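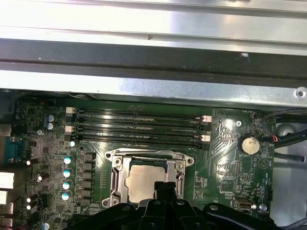 So who decides what the arm does next when it gets stuck on a board? Whoever is standing at the bench, and for this month that's Anayeli on mornings and me after lunch.

November, bench notes, 2:45 pm.

Yanling Ye wanted us to write down how the job feels now, so I'm doing it while I've got coffee. We used to split the Kirnano towers evenly and chat all the way through (I miss that a bit!). Now one of us minds the cell and the other does the stuff it hands back - bent latches, stripped screws, anything with a cable run over it. My wrists love it. My ears don't, that compressor has to move.

Today's lot was mostly boards with the memory slots already empty, so I had it work around the CPU socket. I slowed the approach to 10 percent near the processor and I'd like to leave it there until Anayeli Carrillo has had a go.

Batch is 543 units, 200 signed off so far. Bustex want their pallets first, then Arellano.

Still open: who gets paid the lead rate when you're minding the cell? Anayeli asked, I didn't know, Yanling is checking. Also the stop button is on the wrong side for lefties - me! - and I've put tape on the floor where I want it.

Coin cells go in the yellow tub, please, with the lid on.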